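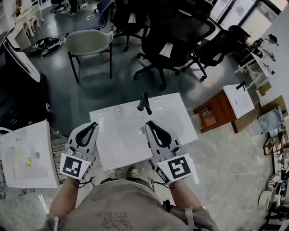

Keltari wrote, sometime after lunch:

> Has anyone run the Rorside fingers against the Vavport ones on anything slippery? The spec pages all use wooden blocks. I need to pick up cups, and I have budget for one pair and one mistake.

I've had both on the bench through August, so I can help with the mistake.

The Vavport pads are stiffer. They grab a plastic cup with great confidence and leave it oval. Over 80 tries each on the same cup, they dropped fewer than the Rorside pair, and the cup looked worse for it. The Rorside fingers curve in more and are kinder, until you come at the rim from above, where they slide off like they've remembered another appointment.

Tracking bothered me more than grip. Tilt your wrists down into a sink and the markers go out of view right when you want them. I lost 2 whole sessions that way before I bothered to look at the pose log. Check yours early. Glossy white surfaces also throw glare, and a window to one side doesn't help.

Cords: tape them to your forearm. The manual says to let them hang. The manual has never reached past a faucet.

If it's mostly cups, get the Rorside. The Nghiêm controller board works with either, once you raise the timeout from 400 to 4000 ms. The default is wishful.

I can post the logs if people want them. They're ugly.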